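Tiltby Round Table – Set-up Guide
Section 2: Clearing and caring for the painted top

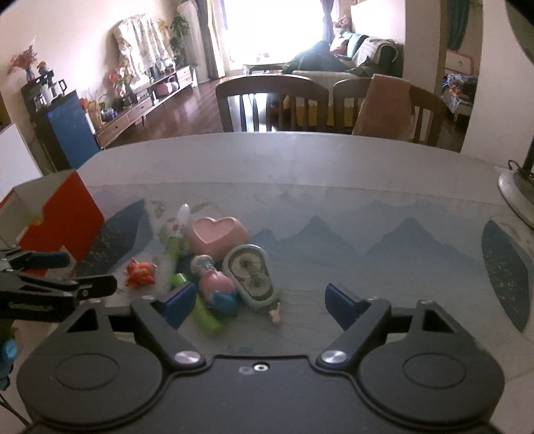
Read this section before you place the table in daily use. The mountain painting is under a clear coat, and this coat needs 100 hours to become fully hard.

1. Take all small things off the top before you wipe it. Toy figures, correction tape, small bottles and tubes are easy to forget, and they can scratch when they are pushed by the cloth.

2. Put the small things together in one dish or box. Do not slide the box over the painting – lift it with both hands.

3. Wipe with a soft cloth and lukewarm water. Start at the center and go out to the rim. Dry with a second cloth.

4. Put the things back on the top. Tubes and bottles must be closed well. If something has leaked, repeat step 3 at once.

Note: The dark speckled shapes belong to the design. The light flecks in them are painted and can not be rubbed away.

Caution: If you fix a clamp to the table, put a piece of felt under each jaw. Tighten by hand only. Too much pressure leaves a mark, and such marks are not covered by the guarantee.

Caution: Do not use alcohol or scouring powder on the top.

For small scratches, order the Tarnar repair pen, part 186. It is sold in packs of 2. Let the color dry overnight before you touch it.

Text: Arnar Ragnarsson. Language check: Cameron Baird.
Revised 2021-08-29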